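Week 4: Reading a Creek Bank
Riparian Restoration, evening course – notes by Bernadette Oyelaran

Welcome back, everyone, and thank you for bearing with me over the room change. Last week we finished on soil types, and a few of you (hello, Juniper!) wanted more on why one bank slumps after heavy rain while its neighbour holds. Most of the answer is roots. Sedges and rushes knit the toe of the bank together, shrubs hold the middle, and the big trees anchor the top, so when stock graze out the bottom layer the water gets in underneath and the whole lot starts to go.

Please have the Nilberg reading done before the field day. It's long, I know, but the section on willow removal is worth a cup of tea and a quiet hour. 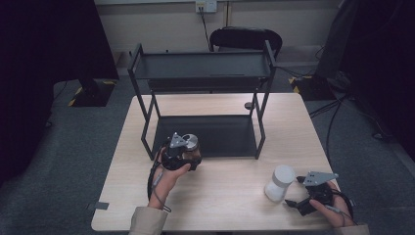
HILTPORT, 2022-03-13

Our case study is Urkine Creek, where Sunita Mercado has been fencing and replanting a 200 metre stretch on the eastern side. The first planting put in 695 tubestock, mostly local sedges with tea-tree and river bottlebrush further up the slope. Her planting plan is in your folder – do have a look at how she leaves gaps on the inside bend, where silt drops out and seedlings come up by themselves.

For next week, choose any 100 metres of creek near you and sketch a cross-section from water to fence line. Mark bare ground, weeds and any undercutting. Rough colours and wobbly lines are perfectly fine, and I'm much happier with a muddy sketch done outdoors than a lovely one done from memory.

Key terms: toe, batter, undercut, recruitment, direct seeding.

Sketches go to Dolores Villanueva at the front desk.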